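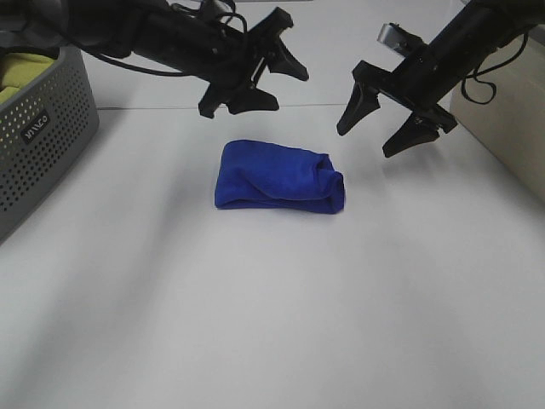
Saturday, bench 2. Drelach tincture, dropper trials continued.

Vastemton droppers, batch 1116: fill to the line, dispense into tared cup, weigh. Two of the bulbs leak at the collar. Set aside.

Dendel glycerin base is thicker than the last drum and drains slowly. Wait for the tip to clear before reading the balance.

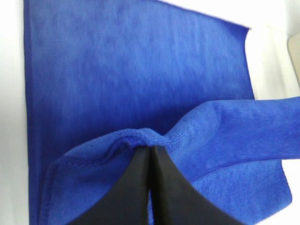 Repeat with the Magbanua pipettes on Monday's blend, lot 361. G. Szewczyk has the density figures. Label still says shake well; check settling overnight.

Last updated: December
Filed under: Liquid Herbals, Bench Notes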